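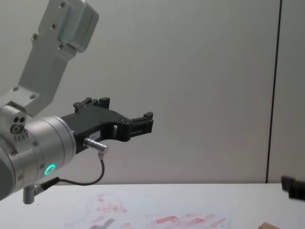
Katsuhiko Nakajima replied that the filler was never going to hold, whatever brand it was, and that the first thing to find out is whether the panels are screwed to the studs or only glued. The full reply is further down the page.

Thin dark line between two wall panels keeps coming back after painting

Asked by Ulises Riquelme
Posted 2020-10-13
Viewed 1267 times
Category: Walls and ceilings

I rent a ground floor unit in the old Lavoie building and use it as a workroom. The walls are not drywall. They are some kind of smooth factory-made panel, butted edge to edge, with no strip over the joints. There is a label on the back of a spare piece in the utility closet that says Rudano, but nothing else, no thickness and no product number.

One joint bothers me. It is on the long wall, which is 13 feet end to end, and the joint is 53 inches from the right corner. It shows as a thin dark line from the ceiling down to the floor. Everything else in the room is light colored, so the eye goes right to it.

What I have done so far:

First I painted over it. Two coats of Stornavis interior eggshell, rolled on. The line was gone for maybe a week and then it was back, same as before.

Then I scraped the joint out with a utility knife, pushed in ordinary lightweight spackle, let it dry overnight, sanded it and painted again. That looked good through the summer. I did it in June. When the heat came on in the building the spackle split right down the middle, and now the line is darker than it was at the start and a little ragged on one side.

The line is also not quite plumb. If I hold a level on it, it is off by a small amount from top to bottom. I don't know if that means the panels are moving or if they were put up that way.

I had a handyman look at it. He said the right way is to skim coat the whole wall and gave me a price of $800, which I am not going to spend on a wall I don't own. The landlord says I can do what I like as long as it is neat and I don't cut into the panels.

I would like to know what to put in that joint so it stays put. If the answer is that nothing will, I would like to know that too. I can live with a line if it is a clean one.

Tags: wall panels, seams, caulk, paint, rental

3 answers

Answer 1, from Katsuhiko Nakajima (accepted)

Spackle was never going to hold there, and it isn't the brand. Spackle dries hard. Your panels get a little bigger and a little smaller as the air in the room changes, and the joint is where all of that movement ends up. Put something hard in a moving joint and it will crack or pull off one edge. Yours cracked when the heat came on and the air dried out, so the panels shrank and the gap opened.

Before you put anything in it, find out how the panels are held up. Run a strong magnet up the wall a couple of inches to each side of the joint. If it grabs at regular spots, there are screws or nails under the paint. If it doesn't grab anywhere, the panels are probably glued, and then you want to press along both edges with your palm and see if either one gives.

If an edge gives, stop and sort that out first. No filler will last next to a loose edge. You said you can't cut into the panels, but ask the landlord whether a few small screws along the loose edge are all right. They can be set slightly below the surface and covered.

If both edges are solid, what you want is a paintable flexible caulk. Not pure silicone, since paint won't stick to it. Look for acrylic latex with the word "flexible" or "elastomeric" on the tube. I use the Sterkis one in white because it is what my hardware store has, and others should be just as good.
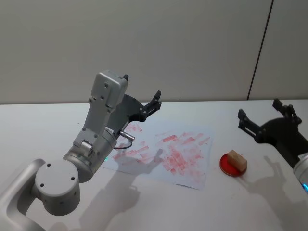

Clean the joint out before you start. All of the old spackle has to go, including the thin skin of it on the face of the panels to each side. A plastic scraper works on the face and is less likely to gouge than the knife. In the joint itself use the back of the blade, not the sharp side. Vacuum it, then wipe it with a damp rag and leave it overnight.

Put a strip of painter's tape down each side, as close to the edge as you can get without covering it. Take your time with this part, it decides how the whole thing looks. The ragged side you mentioned should be touched up first with a little hard filler on the edge only, sanded straight, and left to dry before the tape goes on. Don't let that filler bridge across to the other panel.

Cut the tip of the tube small. Run one bead from top to bottom without stopping if you can. Smooth it once with a wet finger, wipe the finger, and don't go back over it. Pull the tape right away while the caulk is soft, pulling away from the joint at an angle.

Then wait. The tube will say you can paint in a couple of hours. I would give it two full days. If you paint over caulk that is still shrinking, the paint gets tiny cracks all along it and you will think the caulk failed.

Timing matters too. Do it in the cold season with the heat running, when the gap is at its widest. Caulk put in then only has to be squeezed later. Caulk put in a closed-up summer gap has to stretch, and there is hardly any of it in there to do the stretching.

As for the line being out of plumb, I wouldn't read much into it. If the first panel went up against a corner that wasn't square, every joint after it will lean the same way. Check the next joint over. If that one leans too, it was built like that. If only this one does, mark the wall lightly in pencil on both sides of the joint, at the top and at the bottom, measure between the marks, and measure again in a month or two.

You will still be able to find the joint if you look for it. It will be a faint soft groove in the wall color and not a dark line.

Comment from Ulises Riquelme:
Thank you. I tried the magnet and it grabs on both sides, evenly, so they are fastened. The next joint to the left leans the same way. I will wait until the heat has been on for a few weeks and then do it.

Comment from Katsuhiko Nakajima:
Good. That's the easy version of the problem then.

Answer 2, from a member

just put a strip over it. they make flat trim for this, comes in white, peel and stick. took me ten minutes in my garage. you can paint it. never looked at it again

Comment from Ulises Riquelme:
How wide is the strip? I have a work surface up against the wall, so it would have to stop there or I'd have to move everything.

Comment from the same member:
inch and a half i think. maybe less. i cut mine off at the bench, you can't see behind it anyway 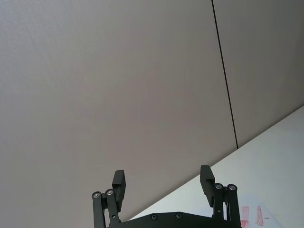
Wall seam, running down to the white tabletop.

Answer 3, from a member

I agree with most of the first answer but I want to add something about paint, because I think part of what you were seeing the first time was a paint problem as well as a gap problem.

When you roll over an open joint, the roller lays paint on the two faces and hardly any goes down into the gap. What does go in tends to bridge it as a film. The film looks fine until it dries all the way, and then it sinks or splits, and you get the dark line back. It looks dark only because the gap is in shadow. There is no dark material in there, or usually not. So a second and third coat with a roller won't help, and I have seen people put on five.

If you go the caulk route, use a small brush on the joint first and then roll over the whole wall from corner to corner. Don't just touch up the strip. Eggshell shows touch-ups badly, especially on a smooth panel with window light coming along it, and you would be trading a thin dark line for a wide shiny one. If you can't face painting the whole wall, at least stop at the next joint so the change falls on an edge.

Prime the places where you scraped down to the bare panel. Factory-made panels often have a slick coating and fresh paint can peel off it in sheets. Scuff it with fine sandpaper, wipe it, and use a bonding primer. I don't know the Rudano panels, so test a spot low down in a corner before doing the rest. Let it dry for a few days, press a piece of tape on it, and pull the tape off. If the paint comes with it, you need a different primer.

The other choice is to do nothing to the gap except make it neat. You said you could live with a clean line. Scrape out the spackle, straighten the ragged edge, paint the faces, and leave the joint open. A lot of panel systems are meant to look that way. It costs you an afternoon and there is nothing in it to crack. The drawback is dust, which collects in there, and in a workroom you may get more of it than you like. A soft brush on the vacuum every so often takes care of that.

If it were my own house I would caulk. In a rental I would probably leave it open - but I have moved a lot, and that colors my view.

One more thing on the strip idea. Peel and stick trim is fine, but the glue can take paint off when you remove it, so ask the landlord first. And fasten it to one side only. If it is stuck hard to both panels it will buckle or let go when they move.

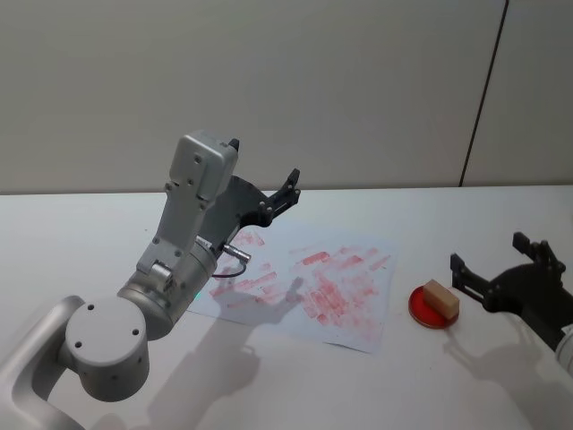
Does the caulk have to match the wall color if I am going to paint over it anyway?
White is fine under any light paint. Give the joint a second brush coat if the white shows through.

Comment from Ulises Riquelme:
That was the last thing I wanted to check. I have enough of the Stornavis left for one coat on the long wall and I will buy another can for the second. Going with the caulk. I'll leave the strip for later in case it goes wrong.

Comment from a member:
Same issue here, different panels, hallway in an older condo. Did the caulk three winters ago and it has held except for a spot near the ceiling. I think I left some of the old filler in there. Cleaned it out and redid that part and it's been fine.

Comment from a member:
Does this work on a ceiling joint or does it sag?

Comment from Katsuhiko Nakajima:
It works if the bead is thin. Anything wider than a quarter inch needs foam rod pushed in behind it first. Start a new question with the width of the gap and what the ceiling is made of.

Related
Spackle cracking along a door frame every winter
Best primer for slick wall panels
Removing peel and stick trim without taking off the paint
Gap between baseboard and floor in one corner only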